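Friday, April 14, 2023

Workshop notes, Wudow car, brake duct work

In early today to get the front corner apart before the floor people needed the bench. Left side only. The right side stays as raced so we have something to compare against.

Still chasing the front left temperature. At Carretero the left disc ran hotter than the right from lap nine onward and never came back down, even when the driver lifted early into the hairpin. The right side behaved itself all day. 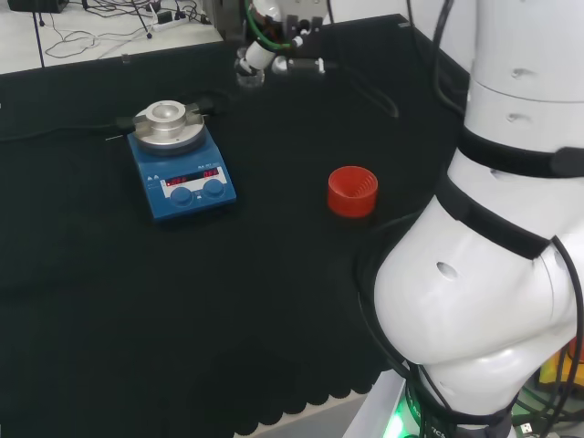
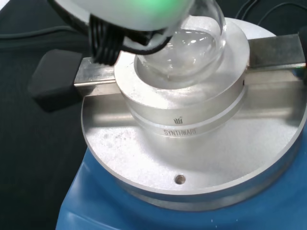 First check was the duct itself. Measured the inlet on both sides and they match. The outlet on the left has a repair on the inner lip from last October that stands proud of the surface. It doesn't look like much, but it sits right where the flow turns toward the disc. Sanded it back flush and put a thin layer of filler over the edge. Leave it until Monday before anyone touches it.

Second check was the seal between duct and upright. The foam had gone hard on the lower half and there was a gap I could slide a feeler gauge into. Replaced with the Fitska foam, the dense one, cut a little oversize. If we see an improvement at the next test we won't know whether it was the lip or the seal. I know. There isn't the running time to do them one by one.

Pads: inner left is worn on a taper, outer is even. Pistons all move freely by hand pressure. Caliper went back together with new seals anyway. Old seals are bagged and labeled in the drawer under the vise.

Temperature paint on the left disc showed the 600 band fully turned. On the right it was only turned at the outside edge. So the sensor is telling the truth and we can stop arguing about the sensor.

Wheel bearing on the same corner felt a bit notchy. It has done 2,000 km on our sheet, but the sheet starts after the car came from Dirkeck, so the real number is higher. Changed it. Please write the new one in the book when you fit the hub, the page is already marked.

Not done:
Right side duct seal. Probably just as old. Wait until after the test.
Brake bias log from Carretero, laps 8 onward, still needs to be lined up with the temperature trace. The clocks are off from each other.
Order more temperature paint - the 600 pot is nearly dry.

Car is on stands, left front wheel off, battery disconnected. Torque the caliper bolts before the wheel goes on, they are finger tight only.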